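Station Rules for Hand-Held Gripper Work, Sultordale

Hậu Phan and Sunee Saithong drew up the station rules for the Varico tableware tasks in October, and they were revised once after a review at Skistbridge. The current sheet has 16 rules. A few are given on this page with pictures of the work.

Rule 2. Open both fingers fully before moving in over the table. Come down slowly over a tray or dish. 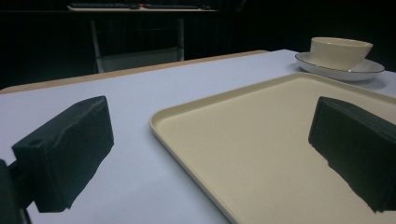
The same rule covers the way out. Open, lift, then move sideways. Operators new to the station do 10 practice passes before anything is recorded.

Rule 5. Check the finger pads at the start of each shift. Write their condition in the log, including any fraying, and let the shift lead decide on replacement.

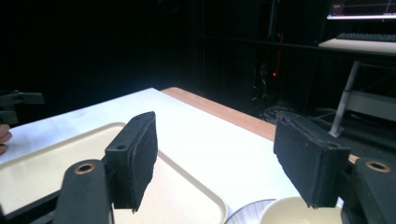
Sunee Saithong replied that a start-of-shift check is too seldom on long days, and she would like a second one at noon. That change is under review.

Rule 9. Keep cables to the outside of the grippers and clear of the work.
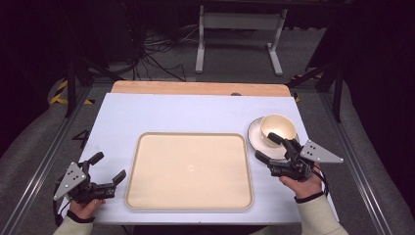

Wrist straps are covered by Rule 11. They go on before the grippers are picked up and come off last. Both hands need one, as worn here, even when a task such as reaching for the cup uses only the right gripper. Questions about the sheet go to Hậu Phan, room 109.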